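Drilstead Picture House — pre-show safety check, Screen 2
Date: 26/01/2018
Checked by: Heledd Wynne
Film: Astudcombe (evening showing, followed by a talk)

1. Exit doors open fully from inside — OK
Left rear door sticks at the bottom. It opens with a normal push. Hinge oiled.

2. Exit signs lit — OK

3. Aisle lights — NEEDS WORK
Row F and row K out on the right side. Reported to Macarena Daza. Ushers to carry flashlights until the strips are replaced.

4. Seats fixed to floor — OK, one closed
K11 rocks when you sit back. Taped off and taken out of the booking system.

5. Carpet and step edges — OK
Tape on the third step is lifting again. Pressed down for now, needs a proper metal edge. Same comment as last check.

6. Projection booth — OK
Vent clear, extinguisher in date, no boxes on the stairs. Lamp hours 1,627. Chinyere Balogun wants it changed before the March season and I agree.

7. Sound level — OK
The trailers ran loud in the front rows. Turned down two steps on the rack. The feature was fine at the usual setting. It is a quiet film, mostly two sisters talking in a car, so please leave it alone once it starts.

8. Flashing images notice — NOT UP
The storm sequence near the end has a long run of white flashes. Notice needed at the box office and on the screen door. Folasade Usman is printing both.

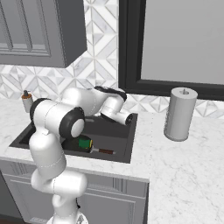 White robotic arm over a dark sink, computer-rendered.

9. Stage and microphone cables — OK after fix
Cable to the lectern ran across the side steps. Moved behind the curtain and taped.

10. Lobby and concession stand — OK
Popcorn machine guard in place. Mat by the ice bin curls at one corner — swap it with the one from Screen 1.

11. First aid kit — OK
Short on small bandages. Added to the supply order, ref. 595.

Result: open for the evening showing. Items 3 and 8 to be checked again before doors.

Signed: H. Wynne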